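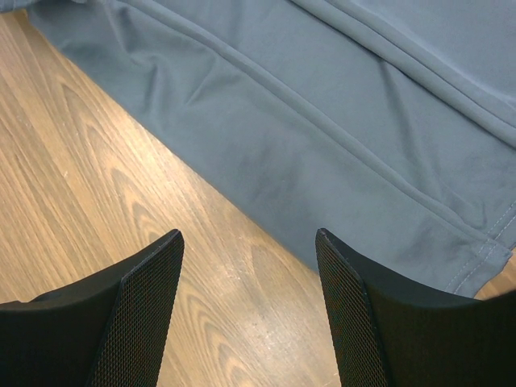 **Flesa laundry to decide on second folding station**

Soldale, April 25, 2020

The Flesa laundry in Soldale has put money for a second robot folding station into its plan for the coming year. The purchase is not yet approved. The owners will first compare an offer from the supplier Macaraeg with the cost of leasing the same equipment.

The laundry washes work clothes and private garments for customers in Soldale and Flukinham. Washing and drying are already automatic, but folding is still done mostly by hand, and this is where orders wait the longest. According to the plan, a second station should take up to 40 percent of the simple folding, mainly shirts and trousers. Bed linen will stay with the staff. 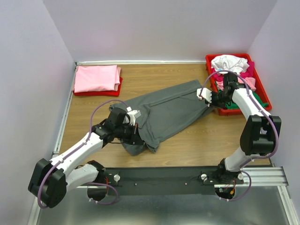 Sebastian Matei, who prepared the budget, wants to keep the new station as close as possible to the present one. It would again have two arms on one bar, with a tray for the clothes at one side of the table and space for the folded stack in the back corner. In this way the spare parts can be shared, and the staff do not have to learn a second system. "The arms are the part everybody asks about," Matei said. "For me the expensive question is what we will pay in the third year — pads, cables, and the hours of a technician."

The plan sets aside $3000 for spare parts and a further $2043 for electrical work in the folding room. The price of the station itself was not made public. Macaraeg has offered delivery 91 days after the order, with training of the staff included. The leasing offer has a longer delivery time but includes repairs.

Matei said he would prefer to buy, if the supplier agrees to a fixed price for service visits. He also asked that the table be a little deeper, so larger garments can be spread out without hanging over the front.

No jobs will be cut, the laundry said. Employees who now fold shirts would move to ironing and to the customer counter, where the opening hours should become longer.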